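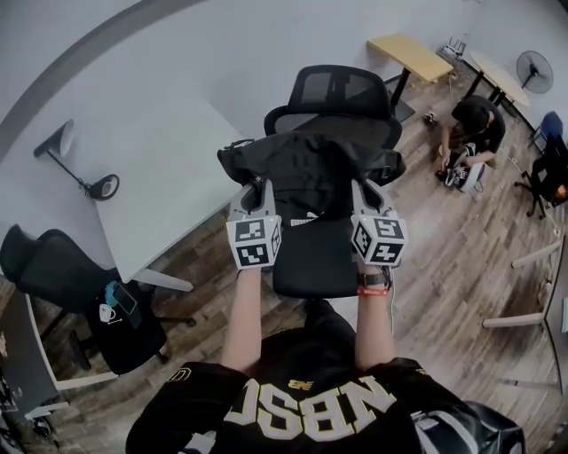 团体服装的处置，长期以来没有进入任何一类机构的正式议程。采购有预算科目，发放有签收记录，唯独到了停用这一步，制度便告中断，衣物散入宿舍储物间、办公楼地下室和家庭衣柜，此后的去向无从查考。问题的一部分在布料，更大的一部分在布料上的字。同为黑色衣物，一件球衣在上背部横印“NBSC”几个镶金边、描白边的大字，另一件外套式的衣服只在靠近下缘处有一枚小小的白色标志，二者日后能够转到谁的手里，从印制完成的那一天起就已有很大差别。前者的主人若要转赠，须先找到一位愿意把这几个字母穿在背上的人；后者几乎不需要作任何说明。本文所讨论的，正是这种差别应当在何时、由谁、以何种方式纳入考虑。

本研究室自去年起承担团体服装采购与退出机制的专题研究，先后查阅了若干学校、企业和社区体育组织的采购文件，也与供应方、洗涤方和再流通渠道作过座谈。以下意见代表本研究室的立场，供各采购单位参考，也欢迎持不同看法者提出异议。

一、标识从何而来

团体服装印字，历史并不短，理由也不难理解。比赛中需要辨认队员，工地上需要辨认工种，大型活动中需要让来访者知道可以向谁求助。这些都是功能上的需要，本文无意否定。没有标识的消防服、急救服和引导服，在紧急情形下会带来真实的麻烦，任何以节约为名取消这类标识的主张，本研究室都不赞同。

但是，在我们查阅的采购文件中，以功能需要为由写明标识要求的只占少数。多数文件对标识的规定只有一句话，大意为“按甲方提供的图样印制”，至于图样为什么是这个尺寸，为什么放在后背，为什么采用不可去除的工艺，文件中没有说明，经办人也往往答不上来。有的单位沿用多年前的图样，当年定稿的人早已离任；有的单位则把图样交给供应方代拟，供应方按照样册中最醒目的一款制作，双方均无异议，事情便这样定了下来。

在图样的沿袭中，字越印越大，是一个较为普遍的趋势。究其原因，标识大小在审批环节只有一种评价方向，即是否醒目。审批者面对的是一张印在纸上的平面图，图上的字小了，会被认为不够气派；字大了，却没有人会因此受到质询。至于这件衣服在赛季结束、项目结项或者员工离职之后将如何处置，平面图上看不出来，审批表上也没有相应的栏目。

还有一类标识与日期绑定，例如届次、年份、某次活动的全称。这类标识的有效期最短。活动举办当日，它是纪念；活动结束之后，它仍然可以是纪念，却很难再是一件日常穿着的衣服。许多组织者对此并非不知情，只是在筹备期间，压力集中于能否按时到货，衣服在活动之后的用途不在考虑之列。

二、一件衣服的三本账

讨论团体服装，通常只算一本账，即采购单价。单价之外，至少还有使用的账和退出的账，而后两本账往往由不同的人承担，因此很少被放在一起看。

先看采购。印字面积增大，工艺层次增多，单价自然上升，但上升的幅度在总价中并不显眼。采购量大时，供应方还会将制版费用摊入总价，使大面积印制看上去几乎不增加支出。以供应方 Girnuvby 向我们提供的一份报价结构为例，一批1000件的上衣，后背满幅印字与下摆小标之间的差价，在总价中所占比重很低，低到多数经办人不会为此专门请示。仅从这本账看，印大字几乎是免费的。

再看使用。满幅印制的部位透气性会有所下降，洗涤时需要翻面，烘干温度也受限制。洗涤服务商 Petrenko 的工艺人员在座谈中指出，他们接收的团体服装里，由印制部位开裂、起翘而被客户要求提前更换的情形相当常见，而此时面料和缝线大多仍然完好。换言之，衣服的寿命由它最脆弱的一层决定，这一层恰恰与保暖、遮体、耐磨都没有关系。对于需要频繁洗涤的岗位，这笔支出会在更换周期中逐年体现出来，只是它被记入次年的采购，不会有人把它与当年的印字决定联系在一起。

最后看退出。停用的团体服装有几种可能的去处：转给下一批成员，交由社会渠道再流通，拆解后作为布料使用，或者作为废弃物处理。前两种去处保留了衣服作为衣服的价值，后两种则只保留其材料，甚至连材料也不能保留。决定一件停用衣物走向哪一种去处的，首先是洁净与完好程度，其次便是标识。在再流通渠道的分拣台上，分拣人员不会去研究一个缩写的含义，也没有时间判断它是否会给后来的穿着者带来误会，稳妥的做法就是归入不可转售的一类。

三本账放在一起，结论与单看第一本时大不相同。遗憾的是，在现行的管理方式下，三本账分属采购、后勤和无人负责的领域。采购部门以单价为考核依据，后勤部门以在用衣物的完好为考核依据，停用之后的衣物则不进入任何人的考核。只要这种分割存在，要求经办人凭个人觉悟统筹三本账，是不现实的。

三、一次试行的情况

为说明上述判断并非出自推想，有必要介绍一个规模不大的试行。

Skedura 是一家园区运营企业，旗下员工的工作上衣多年来采用同一图样，后背印有企业全称，左胸另有标志。企业在更换图样之际，接受了我们的建议，对230件新上衣改用另一种做法：左胸保留可拆换的标识片，后背不再印字，仅在下摆处缝制一枚小标。需要在人群中被快速辨认的岗位，另外配发可以套穿的背心，背心上的字样仍然醒目，由班组统一保管，交接班时移交。

试行持续了11个月，至今年7月结束。其间有几点情况值得记录。

第一，辨认功能没有受到影响。访客寻求帮助时，首先注意到的是背心，对上衣本身并不留意。过去因为上衣已经印字，背心常常被搁置在柜中；上衣不印字之后，背心反而得到了规范使用。

第二，员工的意见起初并不一致。部分员工认为后背没有字，显得不够正式，与临时人员难以区分；也有员工表示，下班途中不必再换衣服，省去不少麻烦。企业没有强行统一认识，只是在试行中期允许愿意保留旧款的员工继续穿着旧款。到试行结束时，旧款仍有人在穿，这一点我们认为应当如实写出。

第三，离职员工交回的上衣，经洗涤后可以直接更换标识片，发给新入职的员工。在旧的做法下，这一步理论上同样可行，实际上却很少发生，原因在于旧款上衣的印字磨损程度不一，新员工领到一件字迹残缺的上衣，观感不佳，后勤人员也不愿为此承受抱怨。印字取消之后，新旧之间的差异缩小，交回再用便成为自然的安排。

第四，试行也暴露了一些缺陷。标识片的固定方式几经调整，最初采用的搭扣在洗涤中容易粘附绒毛，须由洗涤方先行拆下，增加了一道工序。后来改为暗扣，工序减少，但标识片遗失的情况有所增加。这些问题没有完全解决，其他单位如欲采用类似做法，应当预先与洗涤方商定。

我们并不认为一家企业的试行足以支持普遍的结论。园区岗位的工作强度适中，衣物污损有限，与建筑、养护、冷链等行业的情形差别很大。试行的意义在于表明，把标识与衣物分开，在技术上没有难以逾越的障碍，在管理上也不必增加大量人手。

四、几种反对意见

在座谈和征求意见的过程中，我们听到了若干反对意见。其中一些颇有分量，应当认真回应。

其一，认为标识关系到归属感，不宜以处置方便为由加以削弱。持这一看法的多为体育组织和学校的管理者。他们指出，年轻队员第一次穿上印有队名的球衣，其意义远远超过一件衣服，把队名缩到下摆的一角，等于取消了这份意义。

我们承认这一意见的正当性。比赛服是团体服装中较为特殊的一类，队名与号码本来就是比赛的组成部分，穿着者也往往愿意长期保存。对于这一类衣物，我们不主张缩小标识，只主张区分。一支队伍通常除比赛服之外，还配发训练服、外套、出行服乃至赞助方提供的各类上衣，每一件都印上同样大小的队名，归属感并不会随之成倍增长。把醒目的标识集中在比赛服上，其余衣物从简，既保留了最有意义的一件，也使其余衣物在队员长高、转队或者退役之后仍有出路。青少年队伍尤其如此，衣服未旧而人已穿不下，是每个赛季都会出现的情形。

其二，认为不印字或者印小字，会造成衣物流失。一些单位坦言，后背印大字的目的就在于使衣服在单位以外难以穿出，从而避免员工领而不还。

这种意见的逻辑值得推敲。以损害一件物品的可用性来防止其被取走，是一种代价高昂的保管方式。它确实减少了个别人把工作服当作便服的可能，同时也使全部衣物在停用时丧失了去处。流失问题应当用登记和交接来解决。衣物内侧缝制编号，离职时核对交还，所需的工作量有限，许多单位对钥匙和门卡早已如此办理，没有理由认为对衣物便做不到。

其三，认为带有单位名称的衣物一旦流入社会，可能被冒用，因此销毁才是稳妥的办法。

这一顾虑在安保、燃气、电力检修等需要入户的行业中确有依据。居民凭衣着判断来人身份，冒用会造成切实的损害。对此我们的看法是，越是存在冒用风险，越应当让标识能够与衣物分离。可分离的标识片体积小，易于清点，易于销毁，衣物本身则可以另作他用。目前的做法是把标识与衣物合为一体，于是为了销毁一个名称，不得不连同整件衣服一并销毁。至于未能收回的衣物，无论标识大小，风险都同样存在，现行做法对此并没有提供更多的保障。

其四，认为这类问题过于细小，不足以单独立规。在经费紧张、事务繁多的情况下，要求基层单位为一件上衣的印字填写额外的表格，只会增加负担而不见成效。

对于增加表格的担忧，我们抱有同感。本文后面提出的建议，均以不增设审批环节为前提。至于细小与否，则取决于从哪一级来看。对一个部门来说，每年停用的衣物不过几箱，确实不值得专门讨论；对汇总了众多部门需求的集中采购机构来说，同样的一句条款会在每一份合同中重复生效，其后果与它的字数并不相称。正是由于基层没有动力处理，才需要由集中采购的环节代为考虑。

五、标准文本的缺位

经办人之所以沿袭旧图样，在相当程度上是由于没有别的文本可供引用。我们在研究中注意到，团体服装的采购文件对面料成分、色牢度、缩水率、缝线密度都有详细规定，行文严谨，检验方法也一一对应。唯独涉及标识的部分，文字骤然简略，既无位置，也无面积，更没有关于可去除性的要求。一份文件前后详略如此悬殊，反映出标识一向被视为甲方的内部事务，不属于技术条款。

把标识视为内部事务，后果是供应方没有改进的理由。Girnuvby 的生产人员曾向我们表示，可去除的热转印材料和可拆换的标识片早有成熟的货源，只是询价者寥寥，无法形成批量，价格也就难以下降。供应方不会主动推荐一种客户没有提出要求、报价又略高的工艺，这在商业上完全可以理解。需求一侧不开口，供给一侧便不会动。

洗涤一侧也存在类似的情形。可拆换标识对洗涤流程提出了新的要求，例如洗前清点、洗后复装。若只有零星客户采用，洗涤方须为其单独设置流程，费用自然偏高；若采用者达到一定规模，流程便可以标准化。Petrenko 方面对此持开放态度，同时提出，各单位标识片的尺寸和固定方式如果各行其是，标准化便无从谈起。我们认为这一提醒十分重要。推广可拆换标识而不统一规格，可能会以一种新的浪费代替旧的浪费。

再流通一侧的缺位更为明显。目前多数再流通渠道对团体服装采取一概不收的态度，其中既有标识的原因，也有对来源不清的顾虑。一批衣物是否经过授权处置，原单位是否会在日后追究，接收方无法判断，只能回避。采购合同中如果事先写明停用后的处置权限，由原单位在移交时出具一页简单的说明，这种顾虑便可以大为减轻。处置权限的约定应当写在采购之初，等到衣物已经堆满储物间再去请示，往往找不到有权答复的部门。

六、具体建议

基于以上讨论，本研究室提出以下4项建议，适用于集中采购机构以及具有独立采购权限的较大单位。小型组织可以择其一二，不必求全。

第一项，在采购文件的技术条款中增设标识部分，写明位置、最大面积与固定工艺。除比赛服以及法规要求显著标识的防护服装之外，以小面积标识为默认选项。甲方如需采用大面积标识，仍可自行决定，只须在文件中写出用途。这一要求的作用在于让选择成为一次有意识的选择，写一句用途所耗费的时间极为有限。

第二项，凡需在特定场合显著辨认的岗位，优先采用套穿背心、臂章或者标识片，由班组保管。届次、年份与活动名称等有时效的内容，一律不直接印在上衣上。确有纪念需要的，可以另行制作小件纪念品，或者将标识片本身作为纪念品发给参加者。我们接触到的几家活动组织者对后一种办法颇感兴趣，认为参加者保存一枚标识片的意愿，未必低于保存一件上衣。

第三项，在合同中约定停用衣物的处置权限和移交方式，并由后勤部门在衣物内侧缝制编号，与发放记录对应。编号不必包含个人信息，仅用于核对批次。涉及入户服务的行业，应当另行约定标识片的收回与销毁。

第四项，由集中采购机构牵头，会同供应方和洗涤方，议定标识片的统一规格。规格宜少不宜多，先覆盖最常见的上衣和外套，其余留待日后补充。本研究室已就此拟出一份草案，目前正在听取各方意见，其中关于暗扣间距的部分争议较大，短期内未必能够定稿。

上述建议均不涉及对存量衣物的追溯处理。对于已经印制大面积标识的衣物，我们的意见是尽量穿用到底，不宜为了推行新的做法而提前停用。以更换的名义淘汰一批完好的衣服，与建议的初衷相悖。在过渡期间，同一单位内新旧两种样式并存，应当视为正常现象，管理者不必急于追求整齐划一。

七、关于整齐的问题

谈到整齐，有必要多说几句。在征求意见时，最难以用数字回应的反对，来自对整齐的要求。一些管理者并不反对节约，也接受关于寿命和去处的分析，但在最后仍然坚持，全体人员穿着同样的、字迹清晰的服装，体现的是一个单位的精神面貌，这种效果不应以成本衡量。

我们尊重这种看法，也理解它的来历。许多单位在创建之初条件简陋，第一批统一服装的到来，确曾给成员带来鼓舞。当时一件印有单位名称的外套，是成员所拥有的质量较好的衣服之一，人们在节日和探亲时也乐于穿着。标识的醒目与衣服的珍贵是联系在一起的。今天的情形已经不同，多数成员的衣柜并不缺少上衣，单位发放的服装在数量上又远多于从前，开工一件，年会一件，每逢活动再添一件。当年那种珍贵之感，很难依靠加大字号来恢复。

整齐本身也有不同的理解。颜色一致、款式一致、保持洁净合身，同样构成整齐，而且比字迹大小更能反映日常管理的水平。一支队伍的上衣背后印着醒目的名称，衣服却大小不合，领口松垮，观者所得的印象恐怕与管理者的期望相去甚远。尺码不合在团体采购中极为常见，原因在于多数单位只统计大致的尺码分布，不安排试穿，到货后又不办理调换，而印字恰恰是供应方拒绝调换的主要理由。已经印上单位名称的衣服无法转售，供应方不愿意承担这部分损失，最终由穿着者将就。标识后置，即先发放衣物，待尺码调换完毕之后再加装标识片，可以在很大程度上缓解这一矛盾。这是我们在研究之初没有预料到的一项收益，Skedura 的后勤部门在试行中首先注意到它，并已在随后的冬装采购中继续采用。

八、尚待研究的事项

本文的讨论有几处明显的局限，应当向读者交代。

关于洗涤寿命，我们主要依据洗涤方的经验陈述，缺乏按照统一条件进行的对照测试。不同面料、不同印制工艺之间的差异可能很大，近年来出现的薄型印制材料在耐洗方面或有改进，现有判断是否适用，有待检验。

关于再流通，我们只接触了为数有限的渠道，对于农村地区和跨区域的流向了解不足。有意见指出，部分地区的接收者对标识并不介意，带有大面积印字的工作服在那里同样有人穿用。这种情况确实存在，但接收者不介意与别无选择之间的界限，需要实地了解之后才能判断，不宜在办公室内作出结论。

关于学校服装，我们有意没有展开。校服涉及家长付费、学生身体发育以及校际辨识等特殊因素，其采购程序也与一般团体服装不同，简单套用本文的建议未必妥当。本研究室拟另行成文讨论，届时将重点考察年级标识的必要性，以及毕业生校服在校内流转的几种现有做法。

关于防护服装，凡国家和行业规范对反光、颜色与字样有明确要求的，一律从其规定。本文所说的小面积标识，不适用于此类衣物。曾有单位来函询问，能否以背心代替整套防护服上的字样，这须由相应的安全管理部门答复，本研究室不便表态。

标识片规格草案的书面意见，请各单位采购或后勤部门直接送交本研究室。已经提交过座谈意见的单位无须重复提交，如有修改，请注明所涉条款。

Drosum 公共采购研究室
2025-08-12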